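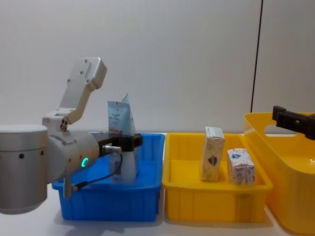

Ticket: sort cell 2, pouches not released cleanly
Site: Muldale packing room
Opened by: Carla Chamoun
Assigned to: Issa Srour
Status: open, workaround in place

Summary from Carla Chamoun: The cell is on trial for put-away work, meaning mixed small goods go into the right container without a person standing over it. Boxes are fine. Soft packs are the problem. With a white pouch upright in the blue bin, the folded top sits higher than the gripper jaws, and the film can follow the jaws when they open. The arm then retracts with the pouch still attached, or drags it onto the rim. The cell reports a good place either way. Small cartons going to the shallow yellow tray have not shown the fault.

Requested: find out whether this is a gripper setting or a limit of the machine. Cirnden wants an answer in October before deciding on the other cells.

Log

09:10, Srour. Read back the job history. All failed releases are on pouches. No joint faults, no overcurrent, no lost frames from the vision side. Release is confirmed on jaw width only, so a pouch hanging from one jaw passes the check.

09:40, Srour. Cleaned both jaw pads with isopropyl and let them dry. Ran the pouch job again. Fault came back on the first run. Pads are not the whole cause.

10:25, Srour. Dropped grip force two steps. Release improved, but one pouch slipped during transfer and landed flat. Put the force back up one step. At that setting the pouch holds through transfer and still sticks now and then on opening.

11:05, Srour. Added a dwell of 1,000 ms after jaw open, before retract. Better. The film has time to relax off the pad. Cost is one second per pouch, which matters to the rate target but not to anyone putting away stock overnight.

11:30, Chamoun. A second per item is acceptable for the trial. Can it shake the pouch loose the way a person would?

11:50, Srour. Yes, in a limited way. Wrote a short lateral move of 5 mm each way after the dwell. Larger moves hit the bin wall. A person feels the film let go and stops. The arm does the move whether it is needed or not.

13:15, Srour. Asked Makhubela, who supplied the cell, about a release check that does not depend on jaw width. Their reply: use the wrist force reading before and after opening and compare. Needs a software update on our controller. Not installed yet.

14:20, Srour. Tried the same program with the pouch lying down. Pick failed 3 times in a row. The jaws close on the film and push it along the floor of the bin. Standing pouches only until further notice. Operator has to load them upright.

14:45, Chamoun. So someone still has to set the job up for it.

14:50, Srour. For soft packs, yes. For cartons I would leave it alone for a shift.

Current settings: grip force one step below original, dwell on, lateral move on, pouch job restricted to upright loading. Carton job unchanged.

Open items:
Install the controller update and test the wrist force check. Srour.
Try the softer Clolarlow pads on one gripper only. Srour.
Tell the evening shift about upright loading. Chamoun.

Do not close this ticket on the strength of the dwell change. The false "place complete" is still there.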